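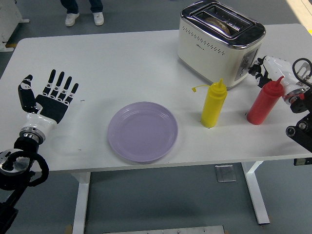 Photograph: Zoriana Symonenko

The breakfast cell at Bornstead

Bornstead runs a contract kitchen that prepares breakfasts for offices and a training college. Toast is the simplest thing it makes and, by the hour, one of the more expensive. Somebody has to stand at the toaster, and while standing there can do little else. When the firm began looking at two-armed robots it chose this station first, and set up a test table where the full sequence could be taught and timed before any equipment went near the production line.

The system is called Verik. It was assembled by Hladun, an integrator that had previously worked on packing and labelling, and it consists of two arms with five-fingered hands, a control computer and a program named Donia that decides which arm moves next. The hands are the costly part. A pair of flat grippers would lift a slice of bread for a fraction of the price, but they would need a modified toaster and modified bottles, and the kitchen did not want to buy special versions of things it already owned.

The test table carries a short list of ordinary items: a two-slot toaster, a round plate, a yellow squeeze bottle and a red one. In the toast routine the right arm works at the toaster and the left arm waits over the table, hand open, on the plate side. Each arm has a default side and crosses the middle only when Donia has confirmed that the other is clear. This costs time. It also removes most of the collisions seen in the first weeks, when both arms were allowed to plan freely.

The toaster caused more trouble than the bread. It is light, and a finger pressing on a control from the side will push the whole appliance along the table before the control gives. Hladun's first answer was to clamp it down. The kitchen staff objected, as a clamped toaster cannot be tipped out and cleaned at the end of a shift. The present routine limits the force at the fingertips and has the hand settle against the casing before any finger moves – slower by 2 seconds per cycle, but the toaster can be picked up and emptied like any other.

Squeeze bottles are a different problem. A full bottle and a nearly empty one need different grips, and the empty one has to be held harder and for longer. The controller estimates the contents from the weight at the wrist when the bottle is lifted. The estimate is good enough for a line of sauce on a plate and poor when the nozzle is partly blocked, a condition the arm reads as a bottle that is nearly empty. It then squeezes harder. A limit was added after the second such occasion.

By the end of December the table had logged 3726 attempts at the toast routine, of which 2718 finished without anyone stepping in. Most of the rest were stopped by the operator as a precaution. Bornstead has not set a pass mark in public, and Hladun will say only that the rate must be much higher before the cell is moved.

What changes for the people in the kitchen is easier to describe. The company employs 40 staff across its shifts, and the plan does not remove a post. It removes the toast station as a place where a person is assigned. Two jobs take its work. One is loading, done in short visits: bread, bottles, clean plates. The other is supervision, done from beside the cell with a stop button within reach, and it is this second job that the staff have argued about.

Zoriana Symonenko has worked the early shift for several years and was among the first to be trained as an operator. She finds supervision more tiring than toasting. "At the toaster I knew when to look up," she says. "With the arms I have to look the whole time, and mostly there is nothing to do." She would prefer to watch for half an hour and then return to cooking. The rota now being drafted follows that pattern.

Pay is unsettled. Operators at the test table receive a training supplement, which ends when the training does. Staff have asked that supervision be graded as a technical duty; the company's position is that the grade depends on how much fault-finding operators are expected to carry out. At present they may clear a dropped item, reset the routine and call Hladun. They may not alter a program.

There is also the matter of who teaches the robot. New routines are recorded by a person guiding the arms through the task, and a good recording needs someone who knows the work. Symonenko's recordings have been kept in use longer than those made by Hladun's own engineers, mainly for her handling of the plate, which she sets down edge first. The staff handbook has no entry for this kind of work. A draft clause treats it as ordinary paid time, with the operator's name stored alongside the routine.

The next task to be recorded is wiping down the table.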